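Terry cloth

From the Mallen Household Encyclopedia, section Textiles

Terry cloth (also terry, or toweling) is a woven or knitted fabric with many small loops of yarn standing out from its surface. The loops take up water, and for this reason the fabric is used mostly for towels, bathrobes and washcloths. It is usually made of cotton.

Structure

Woven terry needs two sets of lengthwise threads. The ground threads are held tight and form the base of the cloth. The pile threads are held slack, and they are pushed up into loops when the crosswise threads are beaten in. Loops may stand on one side or on both sides. When the tops of the loops are cut, the result is called velour terry – it feels softer but takes up water more slowly.

Weight

The thickness of a towel is commonly given in grams per square meter. A light kitchen towel may have 200, while heavy bath towels have much more. The Brokach mill in Gornley, which wove terry on 12 looms, listed its heaviest hotel towel at 700 grams each.

Care and folding

Terry is washed separately from thin or smooth fabrics, as zippers and hooks can pull the loops. Fabric softener is used little or not at all, for it leaves a film on the fibers. A thick towel is folded in wide, loose folds, and the pile keeps a rounded edge. Smooth cloths, such as napkins, slide easily and are better stored in their own pile.
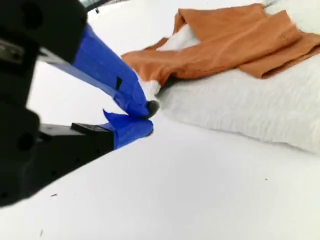
Can a pulled loop be repaired?
The loop should be cut level with the other loops, with small scissors. In a woven towel this does not make a hole, but pulling at the loop can make the damage larger.

See also: Chenille; Velvet; Waffle weave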